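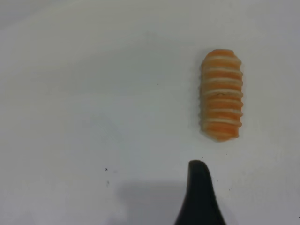 How long should a sourdough starter sit out before you bake with it? About 4 hours after feeding, in a warm kitchen.

Home Explore Notifications Messages Lists Profile

Mine has been slow since September. I moved it off the windowsill and switched to rye from Groltholm.

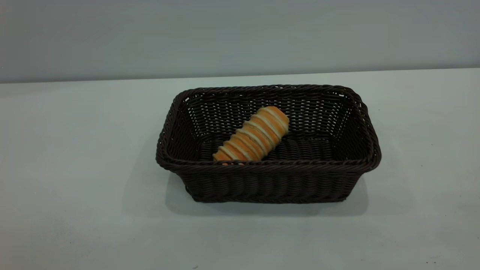
1 min read
Rye wakes it up. I feed it twice a day for 2 days, then go back to white flour.

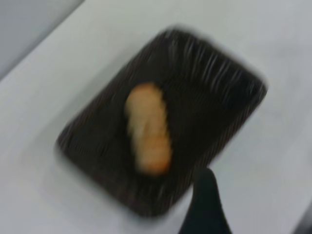

Proofing is where I lose most loaves. Gwion Gittins told me to stop using a bowl and he was right. A long shape needs a long holder, and a dark rectangular basket with rounded corners like this one has the right outline. Line it with a floured cloth.
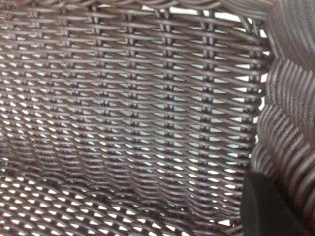 Then into the fridge overnight, covered. Score it cold and bake it straight away. Next batch is half spelt.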